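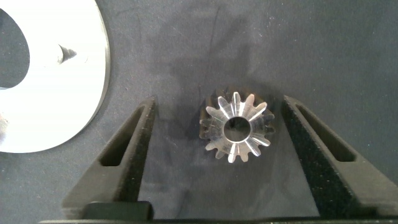

Sundier 8: your questions answered

Sundier 8 is out, and I've been running it on my main desktop and an ageing laptop since the first test build. It's a lovely update! The questions have been pouring in through the contact form, so I've gathered the ones that come up most. If yours is missing, send it over and I'll add it.

Reda Abdel Rahman

What is Sundier, for anyone new to it?

It's a desktop that sits on top of your existing Linux system and replaces the panels, menus, file manager and settings. You keep all your programs and files. You pick Sundier from the login screen, and if you fancy going back to your old desktop for an afternoon, you log out and pick that one.

What's the big change in version 8?

The launcher, by a mile. Tap the Super key, start typing, and you can now do things as well as find them. Type "dark" and you can flip the whole desktop to dark colours without opening settings. Type "mute", "rename" or "second screen" and it does what you'd hope. I haven't opened the settings window in weeks (apart from writing this page).

Can I still have the old menu?

Yes! Right-click the bottom left corner, choose Panel, then Menu style, then Classic. Your favourites carry over in the same order.

Where has the shut down button gone?

It has moved into the clock panel, top right, next to the battery reading. A lot of people have been caught out by this one, me included. You can also press Super and X together, then U. Learn that and you'll never hunt for it again.

How do I upgrade from version 7?

Open Updates, click the Releases tab and choose Sundier 8. Mine took around 30 minutes on the laptop and far less on the desktop. Please back up first. Your wallpaper, shortcuts and panel layout should all come across, though anything you've added to the panel from outside the official list gets switched off until you turn it back on.

My machine is old. Will it cope?

Very likely. The laptop I test on was nothing special when I bought it, and version 8 feels quicker on it than 7 did. If things drag, go to Settings, Appearance, and set Motion to Reduced.

Does the Civham file sync still work?

It does, but you need the newer Civham plug-in. The old one loads and then sits there with a grey icon, doing nothing. Remove it, restart, and install the new one from the add-ons page.

And Arnent themes?

Most of them look great. The rounded ones leave a thin light line under the title bar, logged in the bug tracker as number 3695. There's a patch waiting, so fingers crossed for the next point release.

Can I search inside my documents now?

You can, and it's brilliant. Turn it on under Settings, Search, Contents. It looks through the first 1000 lines of each file by default, and there's a slider beneath if you keep very long notes. The first index is slow, so I'd start it before bed.

How do I get the old clipboard history back?

Super and V. It was off by default in 7 and it's on from the start in 8. To pin an item, hover over it and press P. Pinned items survive a restart.

Something broke. Where do I report it?

Use Help, Report a problem, which fills in your version details for you. For general questions, the Dankwa forum is friendly and fast, and there's a Sundier section near the bottom of the front page. Search there before posting, as the sleep and wake problem on older graphics cards already has a long thread with a working fix on its second page.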